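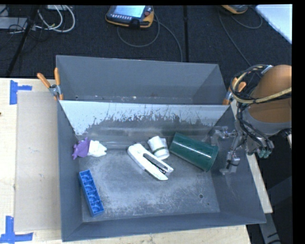
Winter is when I finally get around to the trunk of the car, and every year it takes me longer than I plan for. I drive an old Trikutine wagon, the long one with the fold-flat seats, and over the summer and fall that cargo area fills up with everything my family doesn't feel like carrying into the house. Last week I pulled the whole lot out onto the driveway – muddy boots, two ice scrapers, a bag of birdseed I had been blaming my son for losing – and then I did what I should have done back in April, and bought a proper liner. A hard bin with sloping walls and a floor that's already scuffed and scratched, like the gray one at the top of this item, is a fine thing to have in a workshop, but in a car you want something with a bit of grip to it, or your groceries will slide from one side to the other at every corner.

I went with the rubber one from Havthorpe, mostly on the advice of Clifford Lévesque, who wrote in to us after the last newsletter with a very long and very kind letter about wagons (he has owned seven of them, bless him). Clifford likes a liner with a raised lip all the way around, so that melted snow stays put until you can get home and tip it out. He also told me to leave the new liner indoors overnight before fitting it, and he was right, it went in so much more easily than the stiff old one ever did!

While everything was out I lifted the floor panel and checked the spare, and I'd love it if you would go and do the same. Mine was down to 17 psi, and the label inside the door asks for a good deal more than that. The jack was there but the handle had wandered off, and I found it under the passenger seat, wrapped in a beach towel.

A few of you have asked whether the folding Tamuno organizer fits the shorter wagon too. It does, but only if you take out the middle divider, and then it leans a little to the left. I'd measure first.

Our winter drive out to Trisinau leaves on 20th December, and we have 23 cars signed up so far, with room for a few more. Bring a flask and a blanket, and please do pack a shovel if you own one. Replies to the usual address, and tell us what you're driving so we can park the long ones together.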